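Laltstead Technical Institute
Practical Robotics, Handout 6: Teaching a Task by Remote Control
Posted in January by the course instructor

Read this before your first session on the two-arm cell. You should already have finished the Grumside exercises on joint limits and emergency stops. If you haven't, do those first.

1. What we are doing

In the first half of the course you wrote motions as lists of positions. That works when the part is always in the same place and always the same shape. It works badly for paper, cloth, and anything with a lid. For those tasks we record a person doing the job through the robot and train a policy on the recordings.

One recording is called an episode. It holds the joint angles of both arms, the gripper openings, and the video from every camera, all on one clock. The operator moves a pair of leader arms and the follower arms in the cell copy them. You will collect 105 episodes per team. Expect to throw some out. The assignment asks for 100 good ones.
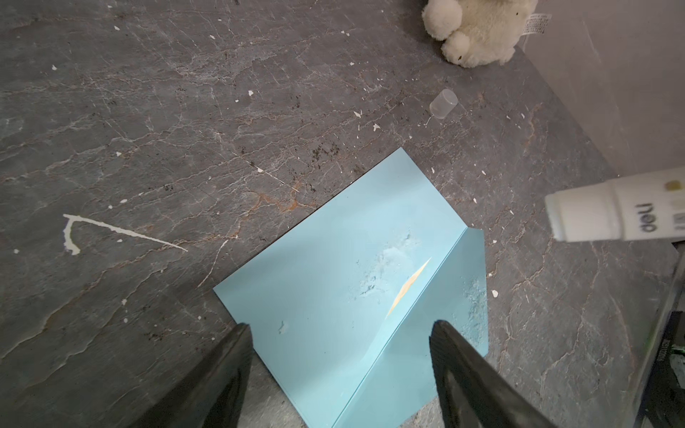

Keep your eyes on the monitor while you drive. Students who look past the screen at the cell tend to use depth cues that the policy will never have. If you can't do the task from the camera views alone, the policy probably can't learn it from them either. Stop and tell the instructor so the task can be changed.

2. Before you record

Home both arms. Check that each leader arm matches its follower before you switch on the link, or the follower will jump to catch up. Open and close each gripper once and watch the reading in the Gukemo panel. It should return to the same value each time. If it drifts, run the zero routine again.

Set the episode length to 40 seconds. A slow operator can ask for more, but the whole team has to use the same setting.

Write the task sentence in the log and don't change it halfway through. "Stick the flap down" and "close the envelope" will be treated as two tasks by the training script.

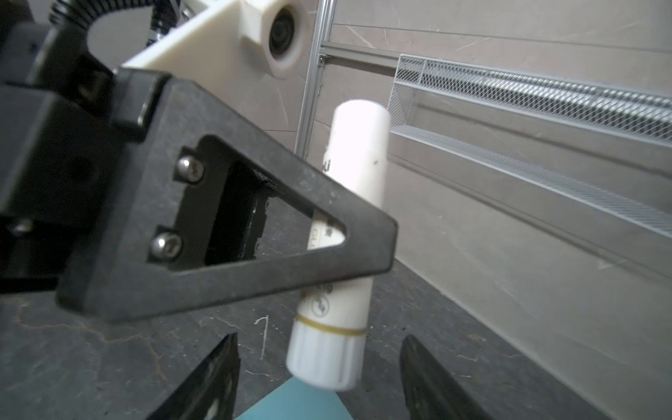
Grip force is the setting most people get wrong. The leader handle gives you very little feel, so it is easy to squeeze far past what is needed. Close until the part stops slipping, then hold your hand still. A tight squeeze bends thin parts and makes the release jerky, and the policy will copy both.

3. Driving the arms

Give each arm one job. In a gluing task, one arm works the glue and the other steadies the paper. Decide which is which as a team and keep it that way for all episodes. If one operator uses the left arm for glue and the next uses the right, the model sees two different answers to the same view and will often settle on something between them.

Move at an even pace. Don't pause to think in the middle of an episode. Long pauses teach the arm to stop, and a stopped arm may never start again. If you need to plan, plan before you press record.

Small mistakes are fine as long as you correct them on camera. A missed grasp followed by a clean second try is useful data. A dropped part that rolls out of reach is a failed episode. Mark it with F and reset.

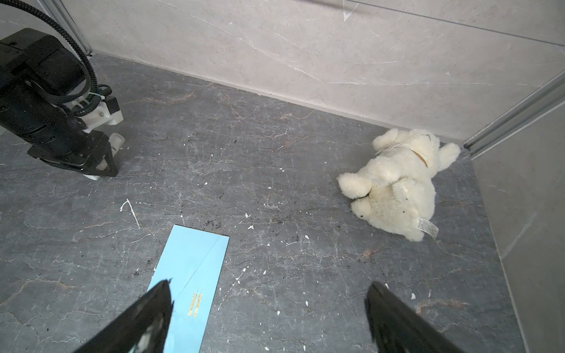

Figure 3. Wrist camera view with the envelope between the fingers and the second arm at upper left.

Try to keep the target inside the wrist view during the last part of each approach. Come down from above where you can. A low sideways approach hides the target behind the fingers.

4. Camera views

Each wrist camera moves with its arm and gives close detail at the fingertips. It tells you little about where the other arm is. The fixed camera covers that. It loses fine detail, but it is the view to check when both arms are working near each other. In a layout like this one, with the pale blue paper beneath and between the two grippers and partly under the right one, the fixed view shows how the arms are placed around it, and you need the wrist view to judge contact with an edge.

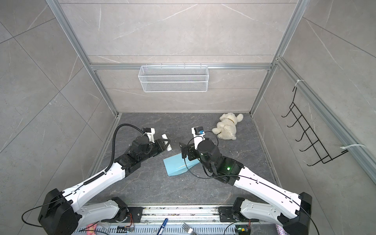 Resets matter as much as driving. Between episodes, move the target a little and turn it a little. Stay inside the area both arms can reach. Objects that are not part of the task can be moved too, and should be. A teddy bear lying toward the back right of the floor in every episode becomes a landmark, and the policy may fail when it is gone. Shift such things every few episodes and note it in the log.

5. What to hand in

The episode folder, the log, and 2 pages on your failed episodes. Say what went wrong in each and whether the operator could have seen it coming from the camera views. Use the Van Rooij naming scheme from Handout 4 for all files.

Leave the arms homed and the link off when you finish.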